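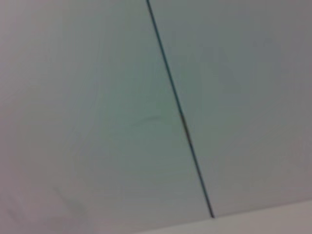

Where will Gun-woo Byun play next season?

He will play for Holst, which signed the free agent shortstop to a two-year contract that was announced shortly before noon at the club's offices.

Byun leaves Umden after 222 games, nearly all of them at shortstop. He became a free agent in November when the two sides could not agree on the length of a new deal. Umden had offered one year with a club option. Byun wanted the second year guaranteed, and Holst gave it to him.

Terms were not released. The contract has no option year and includes bonus money tied to plate appearances, according to the club. Byun passed his physical the evening before the announcement and will wear No. 51, the number he had at Umden. It was last worn at Holst by a relief pitcher who was released in the middle of the summer.

"I wanted to know where I was going to be for a while," Byun said. "My family moved twice in the last few years. I told my agent that a second year mattered more to me than anything else in the contract, and Holst was the first club to put it in writing."

Byun hit 17 home runs last season, the most of his career, and drew more walks than he had the year before. His batting average fell in the final month, when he was playing through a sore left hand. He did not go on the injured list and said the hand needed only rest. The Holst medical staff looked at it again during the physical and cleared him for a normal winter program.

The signing fills the largest hole on the Holst roster. The club used a rotation of infielders at shortstop all last season and finished near the bottom of the league in double plays turned. None of the players who shared the job hit enough to keep it, and the one with the best glove was traded at the deadline for a left-handed starter.

Holst expects Byun to play short every day and bat second or sixth, depending on who is pitching. The club has not decided what it will do at second base. It could keep the veteran who played there most of last year, or it could give the job to one of two younger players who finished the season in the minors. A decision is not expected until spring camp.

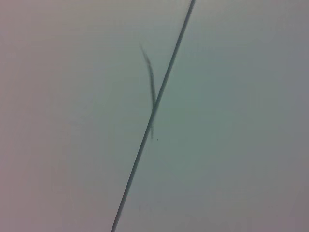 A thin, dark line across a smooth, paler surface.

Tutden was the other club in the running until the last few days. It had talked with Byun's agent since the start of the free agent period and brought him in for a visit, which included dinner with the manager and a tour of the new batting cages. Tutden wanted to move him to third base, though, and Byun told the club he still sees himself as a shortstop. The talks ended there - both sides described them as friendly - and Tutden is now expected to look for a third baseman by trade.

Umden said it had known for some time that Byun was likely to leave. The club thanked him in a brief statement and said it would hold an open competition for his position. Its top infield prospect played only part of last season at the highest minor league level and may need more time there. Umden could also sign a veteran on a short contract to cover the first half of the year.

Byun was popular with the Umden crowd, especially after his hit in the bottom of the ninth inning beat Holst late in the season and kept the club in the playoff race for another week. He was asked about that hit at his introduction and said several of his new teammates had already brought it up.

"The pitcher called me last night," he said. "He was nice about it. He said he would throw me the same pitch in batting practice and see if I could do it again."

Byun will work out on his own until after the holidays and then join an informal group of Holst players who train together before camp opens. He also plans to spend time with the club's new infield coach, who wants him to play a step deeper against right-handed pull hitters. Byun said he had tried that for a few weeks at Umden and was willing to try it again.

Holst still has work to do before spring. The bullpen lost its closer to free agency, and the club has said it would like to add a right-handed bat for the bench. It is also waiting on word about its center fielder, who is rehabbing a hamstring injury and has not yet started to run at full speed.

The home opener at Erketgate will be against Umden, so Byun will face his former club in his first regular season game at his new park. First pitch is set for 1:05 p.m. Season ticket renewals are open now at the Erketgate box office, and single-game tickets will go on sale after the first of the year.

Contact the sports desk | Corrections | Copyright, all rights reserved | Back to top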